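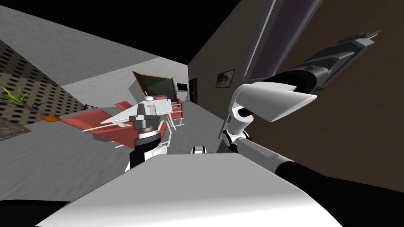 University of Plullton | Library and Archives Directorate | Records Management Office

To: records-liaison list
Subject: Re: [records-liaison] Transfer of paper records to Skalano: points for clarification

Dear colleagues,

The Records Management Office has received a number of replies to the notice circulated in January on the move of semi-current paper records to the Skalano store. The fullest of these came from Gion Sutter in the Faculty Office for Earth Sciences, who has kindly agreed that it may be quoted to the list. It raises most of the matters put to us separately by other departments. The message is given in full below, and our response follows it.

Gion Sutter wrote:

> Dear Records Management,
>
> Thank you for the notice concerning the Skalano transfer. We have begun to go through the cupboards on our second floor and in the old map room, and I should be grateful for guidance on the following before we go any further.
>
> 1. The notice asks departments to box only material which is "closed". A good many of our student files are closed as far as the student is concerned but are still opened now and then for references. Do these count as closed, and if they go to Skalano how quickly can we have one back?
>
> 2. We have a run of field trip files which hold risk assessments, consent forms, invoices and correspondence all in the same folder. The retention schedule treats each of those separately. Are we expected to take every folder apart?
>
> 3. The notice specifies the Zaugg box. We have a large stock of an older box, bought by my predecessor, with a lift-off lid. It seems a pity to throw these away. May they be used?
>
> 4. I cannot find the option in Lumance for entering a box list. The screen described in the guidance does not look like the one I have.
>
> 5. There are several bound volumes of departmental minutes, the earliest of which were kept by hand. They are plainly not going to be destroyed. Should they go to Skalano with everything else, or to the Archives?
>
> 6. Who pays? Our departmental administrator would like an answer to this one first.
>
> With kind regards,
> Gion Sutter
> Faculty Office, Earth Sciences

Our response is set out under the same numbers.

1. Closed files and retrieval

A file is closed, for the purposes of this transfer, when no further papers will be added to it. Occasional consultation does not keep a file open. Student files for those who have graduated or withdrawn may therefore be sent to Skalano, provided that any appeal or complaint has been concluded and the outcome has been placed on the file.

Requests for the return of a file are to be made through Lumance. A request received before noon will be met by the afternoon of the following working day. Requests received after noon will be treated as received the next morning. There is no urgent service at present. Departments which expect to consult a particular series more than once a week are advised to keep it on site and to discuss it with this Office at the next review.

Files will be returned to the liaison officer named on the box list and to no other person. Where the liaison officer is likely to be on leave, a deputy should be entered in the second contact field. We would ask departments to check this field in particular. It was left blank on most of the lists submitted during the trial transfer, and two retrievals were delayed as a result.

2. Mixed files

Departments are not expected to take folders apart. Where one folder contains papers with differing retention periods, the whole folder should be given the longest period that applies to anything in it. For field trip files this will usually be the period attached to the risk assessment and any accident report.

There is one exception. Medical declarations and copies of passports must be removed before boxing. These should not have been retained after the trip in question and should be placed in the confidential waste. If there is any doubt whether a paper falls under this heading, please leave it where it is, put a slip in the folder and tell us. Please do not send such papers to this Office through the internal post.

From next session, we suggest that departments open separate folders for finance papers and for safety papers. A short note on the naming of folders will be sent to the list in due course.

3. Boxes

Only the Zaugg box with the hinged lid may be used. The racking at Skalano has been set for that box, and the lift-off pattern stands too high for the shelf spacing once the lid is on. Lids must not be left off, nor should boxes be taped.

Old boxes in sound condition may be offered to other departments through the reuse page, or kept for office moves. They should not be used for records in any other store managed by the Directorate.

The following points on packing are repeated from the original notice.

Each box should weigh no more than a person can lift comfortably from the floor. If in doubt, take something out.

Files should stand upright, spine down, with enough room for a hand to be put in beside them.

Lever arch binders should not be sent. Papers should be taken out of the binder, secured with a treasury tag and put into a plain folder with the title copied on to the front.

Plastic wallets and bulldog clips should be removed. Staples may be left.

The box number goes on the short side, in pencil, in the printed panel. Nothing else should be written on the outside. In particular, the names of students and staff must not appear there.

4. Box lists in Lumance

There are two views of Lumance in use across the University. The guidance was written for the liaison view. Colleagues who held an account before the change of system still have the enquiry view, in which the box list option does not appear. Any member of the list who sees a green bar at the top of the page with the words "Search and request" has the enquiry view and should ask us to change it. The change takes effect at the next sign-in.

Until an account has been changed, a box list may be prepared in the spreadsheet attached to the January notice and loaded afterwards. Please keep to the column headings as supplied. Lists in which headings have been altered or columns merged cannot be loaded and will be returned.

A box list should allow a person who has never worked in the department to find a file. "Miscellaneous", "Various" and "Old stuff from cupboard" have all been received and have all been sent back. A series title, a span of years and the first and last name or number in the box are sufficient in nearly every case. There is no need to list each paper.

5. Minute books and other permanent records

Bound minutes, whether written by hand or typed and pasted in, should not go to Skalano. They should be offered to the Archives, together with any index volumes, even where these appear incomplete. The same applies to the following:

Registers of students compiled within the department.
Prize books.
Photographs of staff and students, mounted or loose.
Plans and drawings of buildings.
Papers of former heads of department which were left in the office on retirement.

Please do not repair, rebind, flatten or clean any of these items before they are offered. Loose pages should be left in the place where they were found. Rubber bands which have stuck to the paper should also be left, as they can be taken off more safely in the conservation room.

The Archives will send a member of staff to look at material on request. A visit to Earth Sciences will be arranged with Gion Sutter directly, and will include the map room. Departments with rolled maps or outsize drawings are asked to mention these when writing, so that a suitable vehicle may be booked.

6. Charges

The first transfer from each department will be met from the Directorate's budget, up to a limit of 110 boxes. This covers the boxes themselves, collection, and storage until the end of the next financial year. Boxes beyond the limit will be charged to the department at the rate shown in the January notice. Retrievals are free of charge. Permanent loss of a file after it has been returned to a department is not a matter for which the Directorate can accept a charge.

For planning purposes, members may wish to know that the first phase allows for 400 boxes in all, of which 149 have so far been booked. Space in this phase will be given in the order in which completed box lists are received. A department which has reserved space but has not supplied a list will not hold its place once the phase is full.

Further matters raised by other departments

The Careers Service asked whether records may be scanned and the paper destroyed. This is permitted for certain series only. The scanned copies must be checked against the originals, and the check must be recorded. Please consult us before any scanning begins. We are unable to approve destruction after the event.

The School of Music asked about recordings. Tapes, discs and film are outside the scope of the Skalano transfer, the store being unsuitable for them. A separate survey is planned.

Two departments asked whether boxes might be brought to the loading bay by their own staff. They may not. Collection will be made from the room stated on the booking form. Corridors and stairs should be kept clear while boxes are waiting, and boxes should not be stacked more than three high.

Several members asked for a practical session on packing and listing. One will be held in the Directorate's training room at 10.30 am, and places are limited to seven. The booking form will be sent to this list in a separate message. Preference will be given to departments which have not yet submitted a box list.

Action required

Liaison officers are asked to confirm the name of a deputy, to check which view of Lumance they have, and to return any outstanding booking forms. Replies should be sent to the Records Management Office and not to the whole list, unless the question is likely to be of general interest.

Amended guidance, taking in the answers given above, will replace the present version on the Directorate's pages. Printed copies of the earlier guidance should then be recycled.

Yours sincerely,

Records Management Office
Library and Archives Directorate
University of Plullton

You are receiving this message as a member of the records-liaison list. Membership is held by post and not by name. If you have changed post, please let the list owner know who has taken on your duties.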